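Sumance Handling Cells - Progress Report to the Kirenetti Fund

April 29, 2021

1. Purpose of the grant

The grant pays for a set of written working rules for small robot cells and for one trial period under those rules. The rules cover guarding, speed limits, gripper inspection and record keeping. Work began in January at the Trinder site.

2. Status of the rules

Draft 2 has 13 rules. Nine are in daily use, three are on trial and one (rule 11, remote restart) is on hold until the access control wiring is finished. Changes since the last report:

Rule 4. Arm speed during setup is capped at 60 mm per second. The earlier draft left the figure to the operator.

Rule 6. Finger pads are inspected before each shift and replaced after 1000 grip cycles, worn or not. The cycle count is kept by the controller - operators no longer log it by hand.

Rule 9. Printed fingers carry a revision number in the cell log. Fingers of different revisions are not fitted as a pair.

3. Trial runs

The cell logged 372 runs under Draft 2. Stops were recorded by cause. Most came from the start checklist being left incomplete, which blocks the arm by design. The checklist has been shortened and the block stays in place.

4. Gripper and work surface

The current fingers are dark gray with a textured pad at each tip, the two pads facing each other across the gap. Rule 7 requires the start check to be made with the fingers open and nothing held. The work surface and walls inside the cell are white, and rule 8 asks for even lighting over the whole working area.

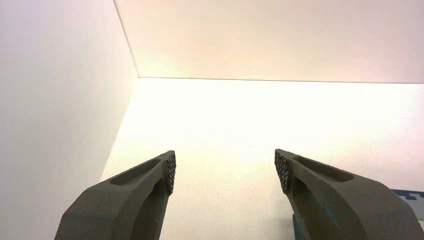

5. Open items

- Pad life. The replacement limit in rule 6 was set by judgment and needs test data.
- Rule 11. Wiring is with Chang, the electrical contractor. No delivery date yet.
- Cleaning. Draft 2 says "clean between runs" and gives no method. Wording is due in Draft 3.

6. Budget

Spending is within plan. No transfer between budget lines is requested for the next period.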